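Dilside Home Services - Residential Cleaner, Part Time

Location: Dilside and surrounding suburbs
Hours: 21 per week, mornings
Positions: 2
Start: July

Dilside Home Services cleans private homes and a small number of offices between the river and the Ogbonna estate. We are looking for two part-time cleaners to join our morning crew. The work is permanent and paid hourly, with superannuation and paid travel between jobs.

What the work involves

You will clean kitchens, bathrooms, floors and living areas in occupied homes, usually in pairs. Most visits run for two hours. Some clients are older people who have been with us for years and like things put back exactly where they were, so you need to be careful with other people's belongings. There is a fair bit of bending and lifting. Vacuums go up and down stairs.

We also look after the units at Prokell Court after tenants move out. These are longer jobs with ovens, windows and window tracks, and there is a checklist to be signed at the end.

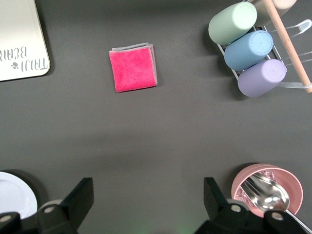
Training is paid and takes place over your first two weeks. You will work beside an experienced cleaner and learn how we handle products, keys, alarms and breakages. Cloths are colour coded so that nothing used in a bathroom ends up on a kitchen bench. Pink microfibre, folded into several layers like the one on the grey tabletop, is for dusting and dry surfaces only. Fold it the same way each time and turn to a fresh side as you go. The other colours are covered on your first morning.

What you need

- A current driver's licence and your own car
- The right to work in Australia
- A police check (we pay for it if you are hired)
- Enough English to read product labels and leave a short note for a client

Experience is helpful but we will train someone who is reliable and on time. Let us know if you have allergies to cleaning products or to pets - many of our clients have cats or dogs and we can plan around it.

What we supply

Shirts, gloves, all products and equipment. Cloths are washed at our Sirkora Street depot, so you won't be taking laundry home.

How to apply

Send a resume and a few lines about yourself to the office, or drop them in at 264 Sirkora Street before 3 pm. Please say which mornings you can't work. Short interviews will be held at the depot, followed by a paid trial shift.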